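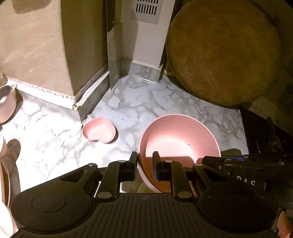 # Automation at Flirkine

**Automation at Flirkine** refers to the introduction of robot arms for sorting and shelving small tableware at Flirkine, a kitchenware rental company in Plastau. The change began in the company's returns department, where cups, bowls, serving dishes and cutting boards come back from customers and are checked, grouped into sets and put away. The system used there is called Stestcombe.

## Background

Flirkine rents tableware for weddings, restaurants and photo shoots. Before automation, the returns department had 37 employees on two shifts. Most of the work was done standing at long counters, and the items varied too much in shape for the fixed machinery used in commercial dish rooms. An earlier attempt with suction cups was dropped after one season. The cups held flat plates well but lost their grip on curved rims and on anything with a textured finish.

Stestcombe uses two-fingered grippers. It was installed at one counter first and later at three more, for a total of four.

## Demonstration work

The arms learn from recordings made by people. An employee holds a gripper of the same general type by hand and uses it to pick up an item, move it and set it down. Bowls are usually taken by the rim, with one finger inside and one outside. Shallow dishes are harder to learn, and employees record them from several directions.

Recording is done at counters set up like customers' kitchens as well as at the returns counters. Mugs, lids, boards and other objects are left standing nearby, so that the arms learn to work in a crowded space. At the time the third counter was installed, the catalog of recorded items stood at 113. Small pieces such as heart-shaped dishes were among the last to be added. They are light and slide easily when a finger touches them off center.

The task is a paid position called demonstrator. Employees apply for it and rotate out after two hours at a time, a limit introduced after complaints of sore wrists.

## Effects on staff

No one was laid off when the first counter opened, but open positions on the late shift were left unfilled, and the shift was later cut back to end at 9 p.m. Employees who had depended on late hours for extra pay lost part of their income. A supplement was paid to them until June of the following year.

The remaining jobs changed in content. Employees lift and stack less and spend more time on inspection, repairs and problem items. Chipped glass, nested bowls and anything with food left on it are still handled by hand. A person at an automated counter also clears stoppages, which came to about 52 a week in the early months. Some employees described this as more tiring than sorting, as it left them waiting for a fault and unable to settle into a rhythm.

Training was a source of dispute. Demonstrators were at first paid the ordinary counter rate, although the recordings remained in use after their shifts ended. A higher rate was agreed on later. Ownership of the recordings stayed with the company. 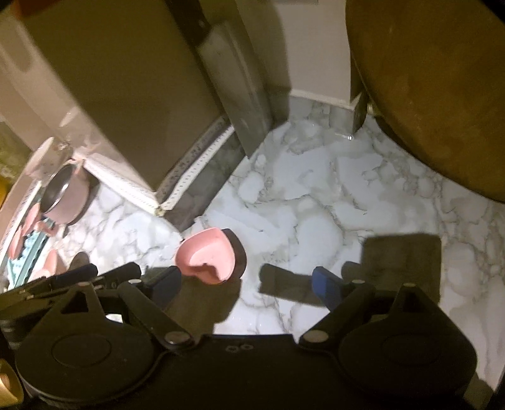 Eglė Lill, in a comment on the agreement, said that the higher rate covered the hours spent holding the gripper and left out what the company gained from the recordings afterward. She called for a yearly payment to everyone whose recordings were still being used, including people who had since left.

Ognjen Bošković disagreed, saying that such a payment would be hard to divide fairly when many employees had recorded the same items. He favored guaranteed hours for the returns department instead.

## Later use

The Đoàn warehouse, also run by Flirkine, took up the same system for mugs and small bowls. Its staff make their own recordings, as the counters there are higher and the lighting is different. Large platters and standing cutting boards are not part of the system at either location.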